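Drollavmont Hardware Assortment, Mixed Metal and Rubber
Sold by Stergiou Workshop Supply

Home > Small Parts > Assortments > Drollavmont

In stock. Ships from our warehouse the next working day.

The Drollavmont assortment is a box of the small parts that benches run out of first: standoffs, bolts, washers and rubber O-rings. It holds 200 pieces, sorted by type, in a lidded case with 10 compartments. People buy it for repair benches, classrooms, sorting and assembly practice, and the drawer in the kitchen where the odd screws end up.

What is in the case

Standoffs, silver metal, in a thick and a thin body
Bolts, silver metal, full thread
Washers, dark finish, flat
O-rings, black rubber, in several sizes
One printed card with the size of each compartment

The standoffs are cut square at both ends and will stand upright on a level surface. That helps when you are laying out parts before assembly, and it makes them easy to pick up from above. The bolts will stand on their heads in the same way, though they tip sooner if the table gets bumped.

The washers are the smallest parts in the case and the ones most often lost. They are flat and thin, and they stack. If you are counting them out for a job, spread them so that you can see each one. Two washers lying together look a lot like one.

Working with the parts on a table

Most of the parts are small enough to disappear against a dark or patterned surface. We suggest a plain, light tabletop. A white table gives good contrast with the black O-rings and the dark washers. The silver parts show up less well on white, but they are taller and cast a shadow, so they are rarely the ones that go missing.

Set the O-rings down flat with some space between sizes. Neighboring sizes are close, and they are easier to tell apart side by side than one at a time. Keep the washers away from the table edge.
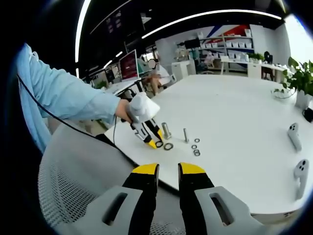 Wilma Brouwer wrote to us that she would like the O-ring sizes marked on the lid as well as on the card, as the card had gone missing within a month and she was left matching rings by eye. She also said the washers were fine but that she would have traded a few of them for more standoffs.

The lid will carry the sizes from the July batch on. If you have an older case and have lost the card, write to us with the batch number from the underside and we will send a new one at no charge. The mix of parts stays as it is for now. Extra standoffs are sold separately in bags of 23, thick or thin, one type per bag.

Case

The case is clear plastic with fixed dividers. The lid closes with two snaps and sits tight against the dividers, so parts stay in their own compartments when the case is carried upright. Do not overfill the washer compartment - a washer caught under the lid will keep it from closing. The case stacks with other Drollavmont cases and with the Haker small drawer unit.

Care and storage

Keep the case closed and out of direct sun. The O-rings are rubber and will stiffen over time if they are left in heat. Do not oil the metal parts before putting them back, or the oil will work its way through the compartment. If the parts get dusty, wipe them with a dry cloth.

The parts are small and can be swallowed. Keep the case away from children under 3 years and from pets.

Fit and limits

The bolts and standoffs share one thread, so any bolt in the case fits any standoff in the case. The washers fit the bolts. The O-rings are general purpose and are not rated for fuel, gas lines or drinking water. For those jobs, see the Starkirari sealing range.

Ordering

Sold by the case. Refill bags are available for each type of part, and a refill bag holds enough to fill one compartment. Schools and training rooms ordering several cases can ask for a quote through the contact form. Please give the number of cases and the delivery address.

Returns are accepted on unopened cases. Opened cases can be exchanged if a compartment arrived short or with the wrong part in it. Keep the packing slip.

Page last updated 2025-05-05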